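Trying Out the Plumska Two-Arm Kit: Stocking a Small Shelf with Pasta
Student project report, Intro to Robotics Lab, Tallport
By Gwilym Rosser and Emlyn Morris

Why we picked this project

Every team had to choose one piece of bought equipment, set it a task from ordinary life, and report on how it held up. We wanted something with two arms. Most of the class went for wheels, and we both think arms are more fun (Emlyn has wanted to build one since middle school). Our lab had the Plumska tabletop kit in September, and we asked for it the same day the list went up.

The task is grocery stocking. A row of pasta packages starts out on the table, and the arms have to lift packages onto a low two-tier shelf at the back. Pasta sounds easy until you start looking at the packages. A cardboard box holds its shape when you squeeze it. A bag of spaghetti is stiff one way and slippery the other, and the plastic folds up at the ends. We bought several kinds on purpose so the kit would have to deal with both.

What the kit gives you

You get two arms, a gripper for each, a small camera for each wrist, the mounting plates and the control software. Everything bolts to aluminum rail. The enclosure and the shelf were already in our lab, so we can't rate the kit on those. Setup took us one long Friday, and most of that went into routing cables so they wouldn't snag when an elbow bent. The manual has good drawings and a very short section on cables. We'd love to see that section grow!

The wrist cameras are our favorite part. Up close they get right down to the print on a package, which helps when you want to know which side of a bag is facing you.

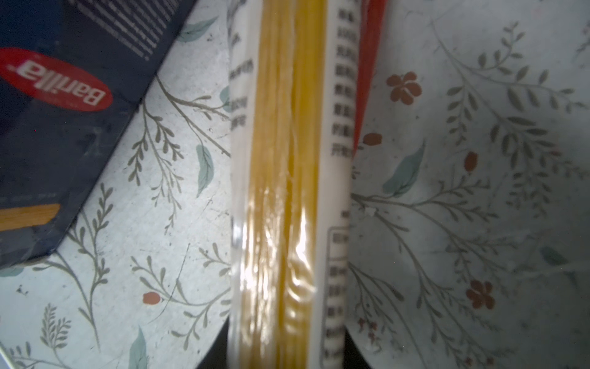 Figure 1. Wrist camera view of a spaghetti package, with a Barilla box beside it.

One thing to know before you order: clear plastic wrap glares under bright light. We saw it a lot in the close views, and we ended up turning one lamp toward the wall. After that we left the camera settings alone for the rest of the project.

How we ran the arms

Both arms can be driven by hand with a pair of controllers or run from saved motions. We did 17 practice runs by hand first, taking turns. Gwilym was better with the left arm and Emlyn with the right, so that's how we split it. After practice we recorded our real attempts. The software saves the joint positions and the camera views together, and you can play them back at any speed, which made it really easy to see where we had come in too high or at a bad angle.

We tried a few starting layouts. Packages side by side with the long edges parallel worked well for us, and we kept the boxes at the ends of the row.

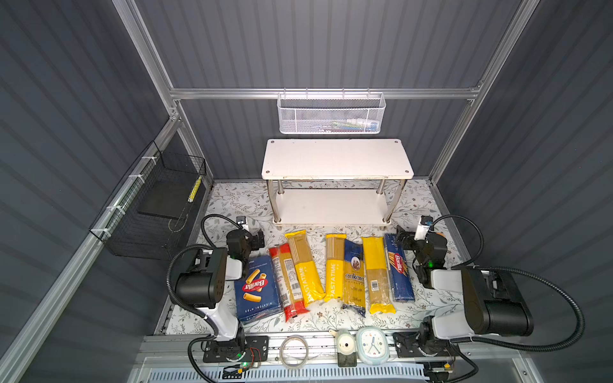
With that layout each arm has its own half of the table and the two of them only get near each other in the middle. The kit does have a collision stop, and it's a good one. It stopped us early plenty of times while we were learning, always with a message that said which arm was the problem. We left it on the whole time.

Results

We logged 500 attempts over the project, and we counted 417 of them as good. Good meant that the package was resting on the shelf with the gripper open and clear of it. Most of our misses were bags. Boxes went up so reliably that by the last week we were using them to warm up before the harder ones.

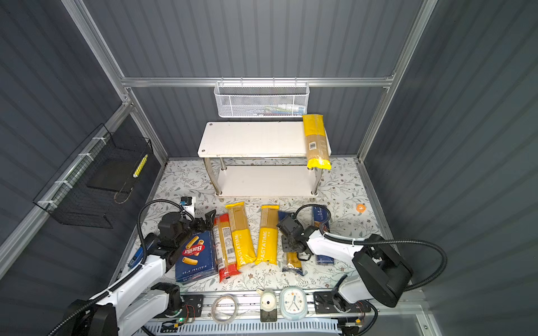

Placement was harder for us than gripping. A gripper can have a perfect hold on a bag and still let go of it in a poor spot, and our rule for a good attempt said nothing about how neat the result had to be. A spaghetti package lying across the right end of the top board, hanging a little over the front edge, counts the same as one set square in the middle. If we did this again we would score position too, maybe with tape marks on the board. We would also use saved motions for the last few inches, where our hands got shaky.

Would we recommend it?

Yes, very much. The arms were smooth, the software never lost a recording, and support at Plumska answered both of our emails. Our complaints are the cable section in the manual and the controllers, which get tiring after an hour.

Next term we want to try cans and small jars. Our attempt log and saved motions are in the lab's shared folder under Mackay, project 841.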